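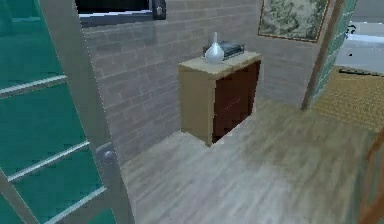 What should a small team budget for first when it plans to buy a home robot?
Simulation time and training come first, then the arm, then spares.

I came back from the open day at Satby on 16 September 2024 with a full notebook and a much better spreadsheet. The Ellard lab works in simulated rooms before any hardware gets ordered, and what a pleasure it was to watch! They let us ask about every line of the budget — even the dull ones.

A Liden license for one desk costs them $1172 a year. The mobile base they are looking at, from Fallahi, is $2760 with a spare battery, and delivery takes 18 weeks. I had put down six, so our January start has already moved in my plan.
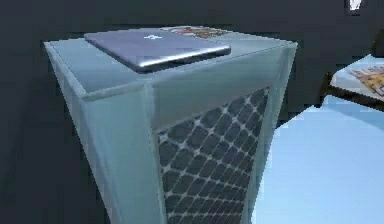 Simulated cabinet with a thin, flat device and a colorful printed item on top.

My favorite part was the planning session, where we got 30 minutes to work out reach and shelf heights for our own wish list. Ours called for a longer arm than I had priced. I loved it anyway, and I'm going back with our floor plan and a tape measure.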